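Tekance Floor Rover, two months in

Our cleaning crew at the Branine guesthouse in Pirkuvville got a robot scrubber in May. It does the open floor in 86 rooms, sends a cheerful report to everyone's phone, and has never once met a corner. The corners are still done on hands and knees, with a green sponge.

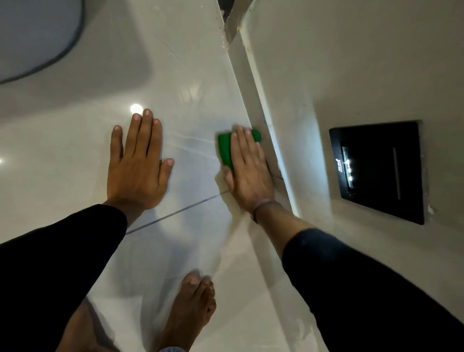
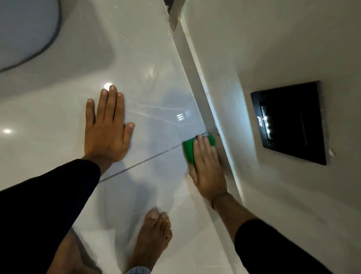
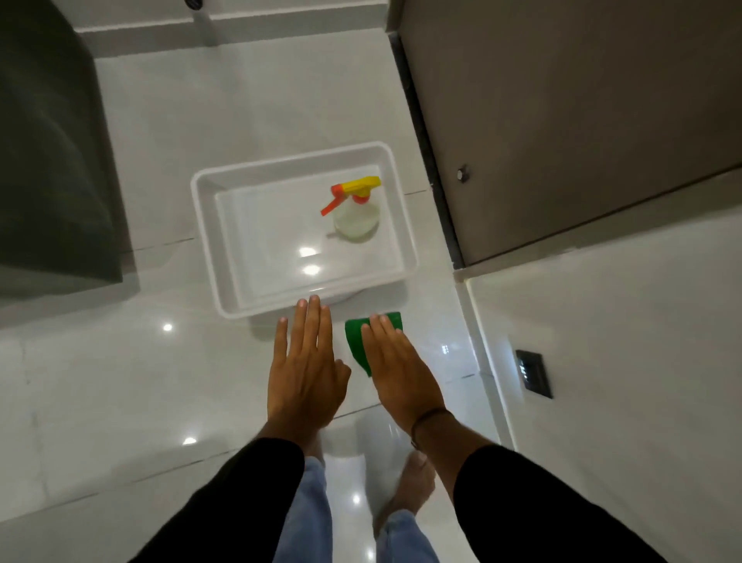
Does it save the staff any work?
It saves the mopping, which was the part you could do standing up. Corners, ledges and the floor by the toilet remain human territory, so a shift now has less walking in it and a lot more kneeling. Management counted 143 hours freed over the period and filled them with more bathrooms.

As a machine I can't fault it much. The battery lasts a full morning, it's quieter than the old Schumacher, and it says "excuse me" to laundry carts. At $484 a month on lease it costs less than the coffee budget. I'd give it 2 stars more if the contract had included knee pads. We bought our own.

Reviewed by Priya Gallagher, housekeeping

Contact us | Copyright Pirkuvville Trade Reviews | Back to top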